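**Relatório do projeto: hábitos de sono dos alunos da residência Saliba**

Autor: Ronaldo Prado
Entregue em 11 de março de 2019

O projeto começou com uma pergunta modesta: quanto dorme um aluno em época de provas? A resposta curta é "pouco". A longa ocupa este relatório e consumiu, com certa ironia, várias noites do autor.

Distribuímos 40 diários de sono em papel. Voltaram 21, um deles com uma receita de lasanha no verso. Cada participante anotava a hora de deitar, a hora de levantar e as vezes em que acordou durante a noite. Pedimos também que dissessem o que tinham na cama, pois o Riker, meu colega de grupo, defendia que a coberta explicava tudo.

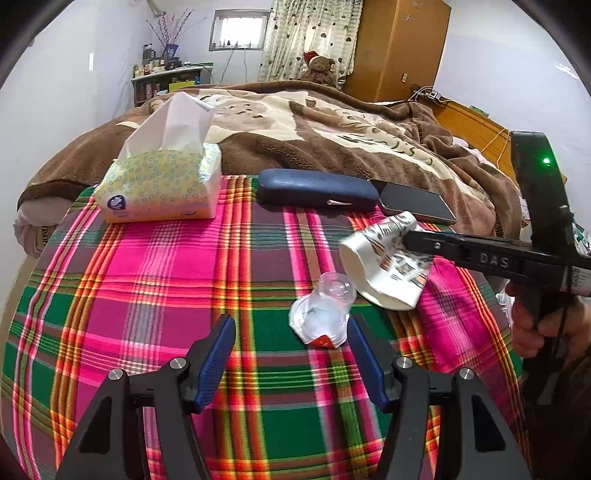
A hipótese do Riker não sobreviveu aos dados. Quem dormia com manta grossa acordava tanto quanto quem dormia só com lençol. O horário do último café pesou bem mais: os que tomavam café depois do jantar levavam mais tempo para pegar no sono e culpavam o colchão.

### Limitações

Os diários dependem da memória de gente com sono. Em 4 deles, a hora de levantar vem antes da hora de deitar, e foram excluídos da análise. A segunda coleta está marcada para junho, outra vez em semana de provas, com um formulário mais curto e sem espaço no verso.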